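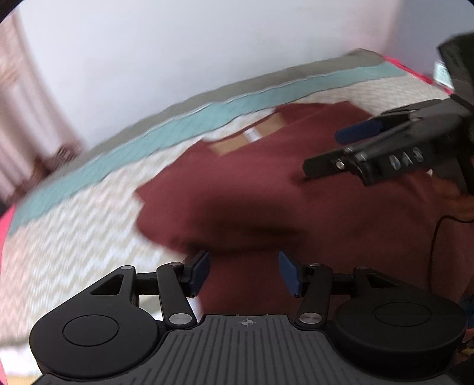
Ticket 631 - Garment folding examples, Kunholm site
Raised with: Drillside support desk
Status: open

Problem reported
Of 89 examples uploaded by Kunholm in October, 68 were accepted by Nuleck and the remainder were refused with the message "tracking lost".

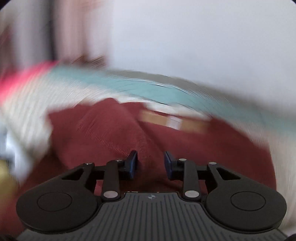
Nuleck refuses an example when the position of either gripper cannot be followed from start to finish. The refused examples share one feature, namely quick movement. Where cloth is swept across the view, as with the striped cloth over the maroon fabric, it smears into curved streaks and few fixed points remain for the software to follow.

Steps taken
1. Gripper calibration repeated. No change.
2. Operator asked to work at a slower pace, with the garment laid out on the patterned bedspread before recording begins.

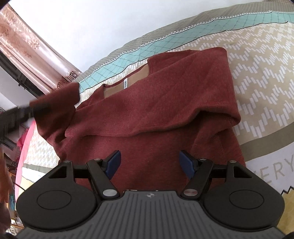
3. Set of 10 new examples requested from Kunholm - to be uploaded under this ticket number.

Next action
Harawira to review the new set.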